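Stoverport, 18. Juni 2026

Skulonlow nimmt Arbeitsraum Madcombe in Betrieb

Die Skulonlow GmbH stellt in Stoverport ab sofort den Arbeitsraum Madcombe für Sortier- und Packübungen bereit. Der Boden besteht aus poliertem, rotbraunem Holz. Gearbeitet wird an Tischen unterschiedlicher Größe. Für Sortieraufgaben liegen Holzkästen mit Fächern bereit.

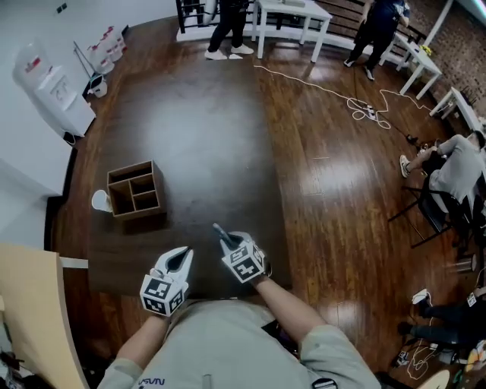

Wie lange kann der Raum gebucht werden?
Eine Buchung umfasst mindestens 45 Minuten und wird vorab schriftlich bestätigt.

Für Strom an den Plätzen werden Verlängerungskabel und Steckdosenleisten ausgelegt. Die Stahlträger der Decke blieben sichtbar. Den Ausbau plante das Büro Ebrahimi. "Die Leuchten der beiden Bauarten werden getrennt geschaltet - das vereinfacht die Wartung", erklärt Projektleiterin Mirjam Nägeli. Die Leuchtmittel sind auf 3.000 Betriebsstunden bis zur ersten Prüfung ausgelegt. Eine zweite Ausbaustufe ist für Oktober vorgesehen.
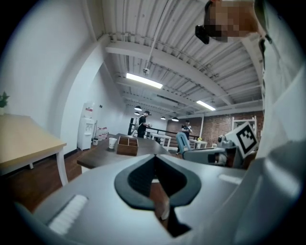
Raum Madcombe: weiße Blechdecke, Leuchtstofflampen und schwarze Pendelleuchten.

Buchungsanfragen nimmt Pirmin Fuchs entgegen.

19 Mal geteilt | 2 Kommentare
Pressekontakt: Hermine Trummer | © Skulonlow GmbH | Nach oben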